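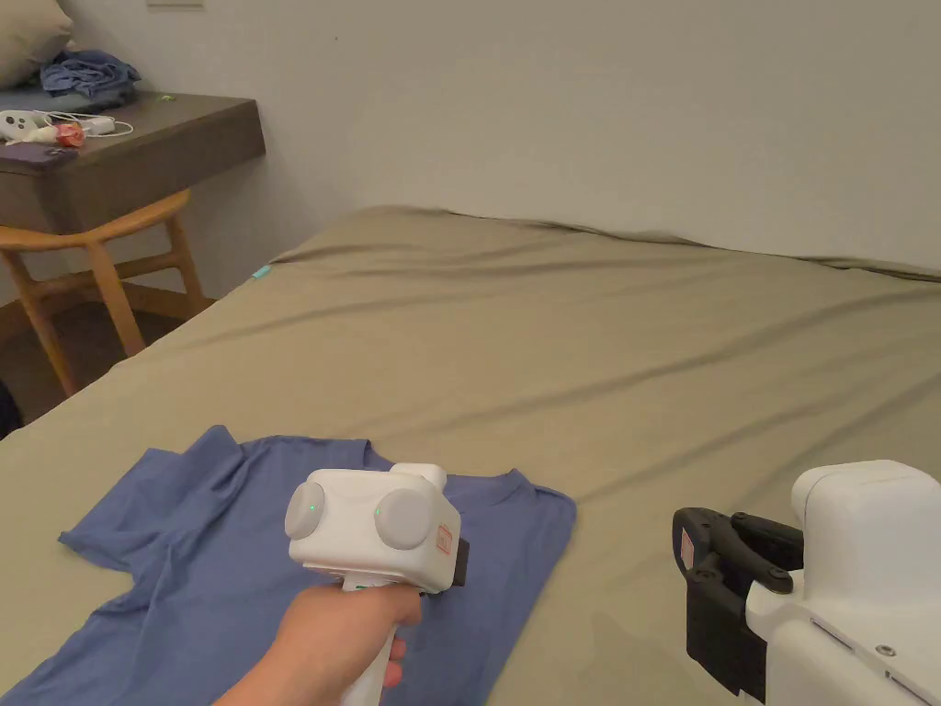 **For release in June**

# Gristoleck returns to comics, with 612 pages and fewer promises

Fividano Press will publish *The Gristoleck Omnibus* in June, collecting every chapter of the long-running mystery comic by writer Vasanthi Selvanayagam and artist Griet Kuipers. The book runs to 612 pages in one hardcover volume. The first printing is 2,000 copies.

Readers who have bought omnibus editions before will know the usual claims: complete, definitive, restored, never before seen. Fividano has used all of those words on its own covers in the past, and in at least one case the material had been seen plenty. For this book we are using only "complete," and we checked.

*Gristoleck* follows a retired customs inspector in a river town where the same cargo ship keeps arriving under different names. It began as a backup strip in the magazine *Sokar* and outlived it. The story has been called a cult classic, mostly by people selling back issues. It sold modestly, it was late more often than it was on time, and the fourth chapter was printed with two of its pages in the wrong order. They are in the right order now.

"I was asked if the book has been remastered," said Kuipers. "I don't know what that means for ink on paper. We found the original art for most of it and scanned it again. For the parts where the art was sold or lost, we used the best printed copies we could get. You will be able to tell which pages those are if you look closely, and I'd sooner say so now than have people write to me."

The coloring has been left alone. An early plan to recolor the first three chapters in a modern style was dropped after Kuipers saw test pages, and Fividano will not be including them as a bonus feature. The lettering has been redone only where the old type had broken up in print. Spelling mistakes have been fixed, except for the name painted on the ship in chapter two, which fans have spent years treating as a clue. Selvanayagam says it was a mistake.

New material amounts to a short epilogue, written and drawn last winter, and an essay by comics critic Veerle Dewulf on the magazine years. Dewulf was not asked to be kind. Her essay argues that the middle third of the story loses its way and that the ending was made up in a hurry, a charge the writer answers in a footnote.

"She's right about the middle," said Selvanayagam. "She's wrong about the ending. I had it from the start, I just didn't like it very much."

**About the adaptation**

Reports of a *Gristoleck* television series have circulated again this spring. The rights were optioned by the production company Geerts, and producer Henk Geerts confirms that a script for the first episode exists. There is no cast, no director and no broadcaster. Fividano has seen several of its titles optioned over the years and has yet to see one filmed, so there will be no "soon to be a major series" sticker on this book. If cameras roll, we will print stickers.

**Editions**

The standard hardcover will be sold through bookstores and comic shops. A signed edition of 700 copies, taken from the same first printing, comes with a bookplate drawn by Kuipers. It has no slipcase, no foil and no certificate. The paper and binding are the same as in the standard edition, and buyers who don't care about signatures should save their money.

There are no variant covers. Fividano publisher Pieter Vandenberghe was asked by more than one retailer to reconsider.

"Variants sell the same story to the same person again," said Vandenberghe. "Maybe it works for other publishers. We tried it once, and I still have the boxes."

Review copies will go out as PDFs first, with a small number of printed books to follow. Reviewers are free to quote from and show sample pages, but we ask them not to reproduce the epilogue. Interviews with Selvanayagam and Kuipers can be arranged through the Fividano press desk, separately or together. Kuipers prefers mornings and will not discuss the television series.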